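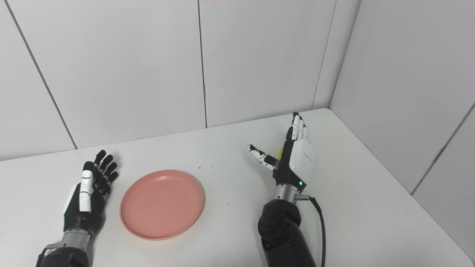
4.2 Positioning the table in a corner

These steps apply to the Samberg table with the white top, used against two walls lined with panelling. For use against one wall only, see 4.3. For free-standing use, see 4.4.

Before you start, finish all of section 3 (legs and cross rail) and leave the leg bolts finger-tight. They are tightened at step 9 below.

1. Clear the corner to a distance of 335 mm beyond the footprint of the table on both open sides.

2. Check the panelling for raised joints, nail heads or loose trim at the height of the tabletop. Press back or remove anything that stands proud of the panel face.

3. Fit the four felt bumpers (part 143) to the back edge and the right-hand edge of the top, two per edge. Peel the backing, press for 5 seconds and do not slide the bumper once it has touched the edge.

Note: If the table is going into a left-hand corner, fit the second pair to the left-hand edge. The top is the same on both sides and does not need to be turned.

4. Lift the table with one person at each end. Do not drag it. Dragging with the leg bolts loose will rack the frame and may strip the inserts.

5. Set the table down a hand's width from both walls.

6. Push the back edge in first until both bumpers touch the panelling. Then push from the open end until the side bumpers touch.

7. Check the gap along each wall. An even gap is correct. A tapering gap means the corner is out of square. In that case keep the back edge parallel to its wall and let the gap open along the side.

CAUTION: Do not plane or trim the top to suit the wall. The edge seal cannot be repaired on site and the warranty on the top ends if it is cut.

8. Place a level on the top, first along the back edge and then from back to front. Adjust the feet until both readings are centred.

9. Tighten the leg bolts in the order shown in section 3, then check the level again.

4.3 Single-wall position

Follow 4.2, but fit bumpers to the back edge only. Leave out the side push in step 6 and the side check in step 7.

4.4 Free-standing position

No bumpers are needed. Level the table as in 4.2, step 8, and fit the locking collars (part 191) to all four feet.

4.5 First use of the tabletop

1. Wipe the top with a damp cloth and a drop of dish soap. Dry it with a second cloth.

2. Leave the surface bare overnight before setting anything heavy on it.

3. Light tableware, such as a single plate or shallow dish, may be used as soon as the surface is dry.

Note: Unglazed foot rings can mark a white surface. Run a fingertip around the underside of each plate and bowl. If it feels gritty, use a mat or rub the ring smooth with fine wet-and-dry paper.

Note: Coloured plastic plates may leave a faint tint if they are put down hot. Let them cool first. Tint marks can be lifted with Angate cream cleaner on a soft cloth. Rinse afterwards.

CAUTION: Do not use scouring pads, bleach or any solvent-based cleaner. Do not place pans straight from the stove on the top.

4.6 Care of the panelling behind the table

Crumbs and spills collect where the top meets the wall. Once a month, pull the table out using steps 4 and 5 and wipe the panels from the top down. Leg bolts stay tight for this. Check that the bumpers are still in place before pushing the table back.

Replacement bumpers and collars are supplied in sets. Quote the part number when ordering.

Section revised 13 March 2022. Replaces the August issue.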